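Uritz Bin Cell: Frequently Asked Questions

Setup, care and repair of the two-bin picking cell. Maintained by Csenge Szilágyi. Last revised in June.

Who is this page for?

Anyone who starts, cleans or repairs the cell. Programming questions go to Kavinda Bhuiyan. Questions about the object sets go to Defne Tatlı.

What has to be checked before power-on?

Check that both bins sit flat on the table and that the clamp is tight. Push each bin sideways with one hand. If it moves, stop and redo the bin alignment described below. Look at the cable run from the wrist to the base. No strand should be under tension with the arm in its home pose. Then release the emergency stop and start the controller. The gripper is powered second, after the arm reports ready.

The gripper does not show up after startup. What now?

Wait two minutes. The Numard driver retries the connection during that time, and restarting it early resets the wait. If the gripper is still missing, turn off gripper power, reseat the connector at the wrist by hand, and turn the power back on. Do not reseat it under power. If the second try fails, swap the wrist lead for the spare in the drawer and tag the old one.

How are the fingers calibrated?

Run the finger routine from the Numard menu with the front bin empty and the arm at home. Each finger opens fully, closes until it meets resistance, and opens again. Keep hands out of the cell for the whole routine. Save the new offsets only if all fingers finish without a fault. A failed routine leaves the old offsets in place.

How often are finger tips replaced?

Every 3000 grasps, or sooner if a tip is torn or turns on its post. The grasp counter is on the status page. Change all the tips as a set. Mixed old and new tips give uneven contact, and the calibration will drift within a shift. Reset the counter after the change, then run the finger routine.

How do I align the bins?

Put the arm in home and press the emergency stop. Loosen the clamp, slide the front bin against the rear bin, and check that the rims meet along the full length. Tighten the clamp until the bin no longer moves under hand pressure. Further tightening bends the rim. Release the stop, select the Akgül corner program, and step the arm to each stored corner at the lowest speed. The gripper should hover above the corner without touching the wall. If one corner is off, move the bin. If all corners are off by the same distance and in the same direction, the bin is fine and the stored origin has to be taught again.

How low may the gripper go?

The floor limit is set in the controller and is taught with the fingers closed and pointing down. Teach it again after any tip change, after any bin change, and after a hard contact with the floor. Do not lower the limit to reach a flat object. Remove the object from the set and report it to Defne.

What goes in the bin for a test run?

A mixed load: some hard blocks, some rounded pieces, and at least one long item with a handle. Spread them by hand so that some lie apart and some touch. Keep the load well below the rim. 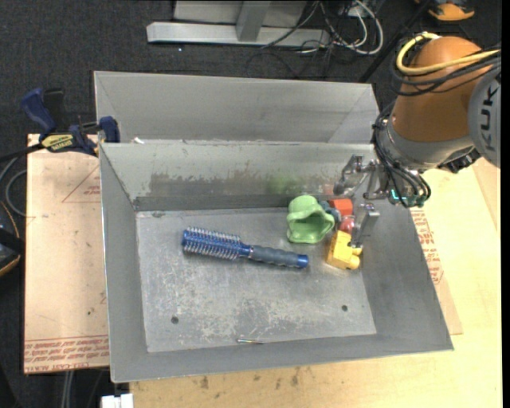
The standard acceptance run is 300 grasps with no change to the load. Enter the result in the log under the run number. The last accepted baseline is run 363, and new runs are compared against it.

Can small metal parts stay on the bin floor?

No. Pins, screws and washers are to be taken out before a logged run. They can jam under a finger tip or mark the floor. Use the magnet on the hook, with the emergency stop pressed.

Are scratches in the bin a problem?

Surface scratches are normal wear and need no action. Run a gloved finger across any new mark. A raised burr has to be filed flat, and the bin wiped out before use. A dent that changes the floor height means a new bin and a new floor limit.

What do I clean the bins with?

A damp cloth and plain water. Dry them before the next run. Do not use polish. It increases reflections from the walls, and the Proreck detector then reports objects that are not there.

The detector finds objects on the wall. Is it broken?

Probably not. Bright items placed close to a bare metal wall can show up twice. Move the item toward the center and capture again. If the false detection remains with the bin empty, redo the background capture in Proreck.

How should the wrist cables be routed?

Leave enough slack for full rotation of the last joint in both directions. Test it at low speed with a second person watching the loops. Cables must not hang below the fingers at any pose in the pick program. Replace ties that have gone stiff. Cut them with flush cutters, pointed away from the wires.

What do I do after a collision?

Press the emergency stop and leave the arm where it is. Write down the pose, the program name and the time. Mortimer Obi or Ayten Sezer has to clear the cell before it moves again. After clearance, jog the arm straight up, check the fingers and the wrist collar for play, and run the corner program. A finger that can be moved sideways by hand goes to repair.

Where are the spares?

Finger tips, wrist leads and cable ties are in the top drawer. Spare bins are on the lower shelf. Mark what you take on the sheet inside the drawer. Orders go through Ayten.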